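**Speaker notes — Clerinbridge student manipulation project**
27 July 2022. Speakers: Leonie Heitmann (parts one and two), Man-sik Min (part three)

**1. Opening (Leonie)**

Good afternoon, and thank you to the department for the invitation. Introduce Man-sik. State that questions will be taken at the end.

The Clerinbridge project is a summer course for second-year students. It runs for 7 weeks and carries credit toward the laboratory requirement. Students work in teams of four, and each team is responsible for one household task from first trials to final report.

**2. The cup task (Leonie)**

The Drollon team was assigned cups. Explain the choice: a thin plastic cup gives way under too much force and slips under too little. The team began with a fixed closing width and moved to a force limit in the second week.

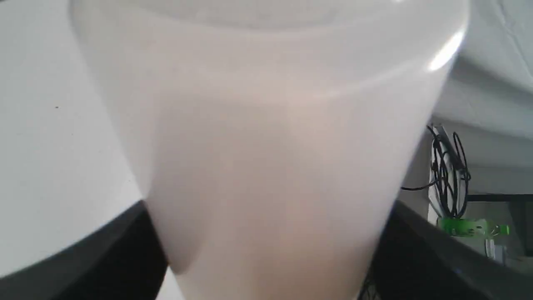
Students were asked to keep a written log of every attempt, including the ones they wished to forget. The log for this task runs to 28 pages — hold up the binder. Read the entry from page 6 aloud, then pause.

Note for Leonie: do not go into the calibration procedure. It is in the handout.

**3. Assessment and next steps (Man-sik)**

Grades rest on the log, a demonstration and an oral examination. The demonstration is held before two examiners, one of them from outside the department.

The Hulholm team will present its drawer task in August. Dates are on the department notice board.

Thank the technical staff. Open the floor to questions.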